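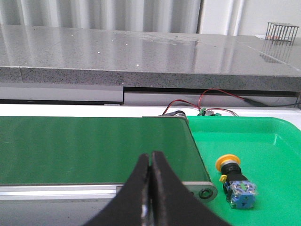

4. Belt, tray and loose parts

OK, so by now you should have the Bornex belt out of its carton and the packing bits out of your way (if not, go back to section 3, I'll wait). In this part we get the belt sitting level, put the tray at the end of it, and run a few parts along to see where they land. I do this on my own bench every time I move things, and it's maybe half an hour with coffee.

You'll need a level, the hex key from the kit, a soft cloth, one green tray and something to send down the belt. I use stop buttons, the kind with a yellow mushroom head and a blue contact block, and I like them for this job! They're top-heavy, they roll a little, and they don't care about being dropped into a tray. Any small part up to 200 grams will do.

Caution: the stop buttons in the tray are work pieces. They aren't wired to anything and pressing one will not stop the belt. Your real stop is the one you connected in section 2, so test that before you go on.

4.1 Setting the belt

1. Put the belt down with the silver aluminum rail facing you. The grooves in the rail are where the side guides slide in later, so keep tape and labels off them.

2. Lay the level along the rail and then across the belt. Fix whatever's off at the feet. Please don't shim it with folded cardboard – I did that for a whole July and it sagged a bit more every week.

3. Look at the end plate, where the black ring is. Turn the roller by hand and listen. A soft whir is fine, a tick once per turn means grit has gotten in, and the cleaning notes are on page 17.

4. Wipe the belt with the dry cloth. No spray! The green surface has a slight sheen to it anyway, so don't go scrubbing to get rid of the shine.

5. Run it at the lowest speed for a minute and watch the edges. If the belt creeps toward one side, give the tension screw on that side a quarter turn and wait a full minute before you touch it again.

4.2 Placing the tray

1. Set the tray right up against the rounded end of the belt. The raised walls keep things in pretty well, but they won't help with a gap between belt and tray.

2. Switch the belt off, put one button near the middle, then run it slowly and let it drop. Do that a few times. You want it ending up well inside the tray, lying on its side is perfectly OK.

3. If it bounces back out, slow the belt down before you start moving the tray around.

Note: the tray is a much brighter green than the belt. If you sort green parts you may want the gray Ustix tray instead (same footprint), which I find a lot easier on the eyes by late afternoon.

Note: lift the buttons by the black body. The blue block snaps off if you pull on it, and then you're on the floor looking for it.

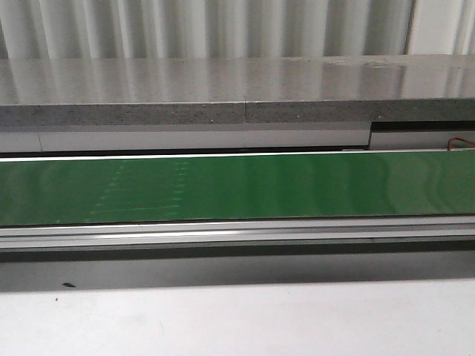
Zestdale, December 27, 2018

4.3 If your bench is a stone counter

I added this part after several of you wrote in asking about counters. Mine is gray with a speckled front edge and a glossy top, and I love it, but it does have its own ideas about things.

1. Find the seams first. I have one a little left of center that you can follow along the front edge and faintly onto the top. Keep any foot or clamp off a seam, even one that feels smooth to your finger.

2. Put felt or thin rubber under anything you stand up there. Polished stone is slippery and a running belt can walk.

3. Check for glare from where you'll be working. A top like that picks up long streaks from whatever is white behind it, and if they bother you, put a dull mat down. Closing a blind works too, if the light's coming from a window.

4. Wipe smudges with plain water on the cloth, then dry. Vinegar is a bad idea on some stone and I don't know which stone you have.

5. Gather up loose wires at the ends of the bench before you switch anything on. A tie every hand's width is plenty, and leave some slack near the plug.

Caution: measure your counter before you order the long belt. It needs 94 cm clear, plus the tray, plus room for your elbows.

Spare felt feet are in the Jasińska parts list under "small stuff." Order 2 packs, the first one always goes missing. Side guides are next, in section 5.

Hedvig Myklebust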